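From: tk
To: colix-users
Subject: Re: [colix-users] Reds look soft after resize, originals fine

On June 14, Haris Mujić wrote:

> I moved our photo pages from Lustgate to Trallska last month and let
> Trallska call Colix for the derivatives. We have 3,000 originals, all
> JPEG, from several cameras and two phones. The large size comes out
> fine in general but anything strongly red or orange has a soft edge
> that is not there in the original. Gray and white subjects are sharp.
> Raising quality from 80 to 92 makes the files much bigger and does
> almost nothing for the edges.
>
> Second issue, maybe related: the phone pictures look duller after
> conversion. The camera pictures do not.
>
> Third, I would like to keep the large size under 300 KB because the
> Ledesma mirror is slow. Is there a setting I am missing, or is this
> the resampling filter? I tried all of the filters and could not tell
> them apart.
>
> Haris

Haris,

These are two separate problems, and neither one is the filter. I'll take them in order and get to the file size at the end.

1. Soft reds

You are looking at chroma subsampling. JPEG normally converts RGB to one luma channel and two chroma channels, and most encoders then store the chroma at half resolution in both directions (4:2:0). Each chroma sample covers a two by two block of pixels. Luma stays at full resolution, so an edge that is mostly a change in brightness looks sharp no matter what happens to the color. An edge between a saturated color and a gray of similar brightness has very little luma contrast to hold it up. Most of the edge is in the chroma planes, and those have been averaged.

That is also why the quality setting does so little. Quality scales the quantization tables. Subsampling happens before quantization, and no table brings back samples that were dropped before it ran. In Lustgate this was hidden from you: it switched to full chroma above a certain quality level without saying so. Colix does not tie the two together. The default is 4:2:0 at every quality, and you have to ask for anything else:

chroma = 444

The older spelling "subsample = none" still works but logs a warning in the current branch. Do not set both. The parser takes the last one it sees, and if Trallska writes its own block after yours you will get Trallska's value. Run the converter with -vv on one file and look for the line that starts with "enc:", which prints what was really used.

Your originals may be subsampled as well. Many cameras write 4:2:2 and phones usually write 4:2:0. This matters less than people expect. If you are reducing to half size or smaller, the chroma in the source already has enough samples for a full 4:4:4 output at the new size. If you are only reducing by a little, it does not, and you should expect part of the softness to stay.

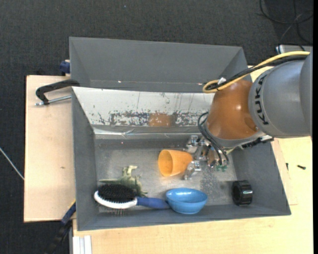
Gripper at the base of an orange cup, gray bin.

There is one more detail on upsampling. The decoder has to bring the chroma back to full size before Colix can resize anything, and it has two ways to do it. The fast path repeats each sample. The other one interpolates, and is called "fancy" in the config for historical reasons. The package that Trallska pulls in was built with the fast path on by default. For thumbnails nobody will care. For the large size, set

decode.upsample = fancy

The cost on my machine is small enough that I leave it on for everything. If you see a stair pattern along red edges in the output, with a step of exactly two pixels at source scale, the fast path is still active somewhere.

2. Dull phone pictures

This one is the color profile. The phones tag their files with a wide-gamut profile, and your cameras are almost certainly set to sRGB. If the profile is thrown away on output and the pixel values are left alone, a viewer assumes sRGB and shows the same numbers inside a smaller gamut. The result is lower saturation across the picture, most visible in reds and greens. Files that were sRGB to begin with don't change, which matches what you describe.

Trallska passes "strip = all" to Colix to save bytes. That removes the profile along with the EXIF data. You can either keep the profile or convert to sRGB and then strip. I recommend the second:

profile.convert = srgb
strip = all

Order in the file does not matter here. Colix always converts before it strips, and it has done so since the strip option was added. If you keep wide-gamut files instead, use "strip = all,-icc" and accept that some viewers on the Ledesma side will ignore the tag anyway.

Check orientation while you are in there. "strip = all" also drops the EXIF orientation flag, so autorotate has to be on. It is on by default in Colix but Trallska has its own switch for it, and if both are on there is no double rotation, only a wasted pass.

3. Filters

I am not surprised that you could not tell them apart. With a reduction of that size, Lanczos, Mitchell and Catmull-Rom differ mainly in how much ringing they leave next to hard edges, and JPEG quantization covers most of that at quality 80. Box is the only one in the list you could pick out reliably. Leave it on the default. Time is better spent on linear light -- "resize.linear = yes" -- which changes the result for fine bright detail on a dark ground, such as foliage against sky or printed type. It also makes the conversion slower, and it can make dark thin lines look lighter than people are used to. I have it off for scans of documents and on for photographs.

4. Staying under 300 KB

Going from 4:2:0 to 4:4:4 doubles the number of samples going into the encoder, but the file does not double. Chroma planes are mostly smooth and compress well. On my own set the increase came to 20 percent at quality 80, with a few busy pictures well above that and the plain ones hardly changing at all. Your set will be different, so measure it before you commit to a rebuild.

Things that get the bytes back, in the order I would try them:

Turn on progressive and optimized Huffman tables. Both are lossless with respect to the pixels. Trallska leaves progressive off, I assume for memory reasons on small hosts.

Drop quality from 80 to 76 together with full chroma. For the kind of picture you are complaining about this looks better than 80 with subsampling. For landscapes with low saturation it is close to a wash, and you may prefer to leave those on 4:2:0.

Use "chroma = auto". This measures the energy in the chroma planes per file and picks 4:4:4 or 4:2:0 against a threshold. The default threshold is 14. Lower values select full chroma more often. The measure is an average over the whole picture, so a small saturated object on a large neutral background can slip under it. I would start at 8 and look at what gets left out.

Use "maxbytes = 300k" last, if at all. It works by running the encoder again at a lower quality until the file fits. It has no idea which pictures suffer from that, and it will happily push a detailed one into visible blocking to save the final two kilobytes. If you do use it, set "maxbytes.floor = 70" so that it gives up and writes the file over the limit with a warning in the log.

5. Rebuild

Always go back to the originals. Do not feed the existing large size through again with the new settings. The chroma there has already been averaged, and decoding to 4:4:4 only gives you a bigger file with the same soft edges plus another round of quantization. Trallska's cache is keyed on source hash and output size and does not look at the Colix settings, so it will report everything as up to date after you edit the config. Remove the derivatives directory by hand. Make sure first that it is the derivatives directory -- the layout that the Lustgate importer creates puts the originals one level below it, and more than one person on this list has found that out with rm.

If the reds are still soft after all that, send the output of -vv for one source file and put the source somewhere I can fetch it. Please don't attach it to the list, the archive recompresses attachments.

tk

_______________________________________________
colix-users mailing list
To unsubscribe, send a message with "unsubscribe" in the subject line.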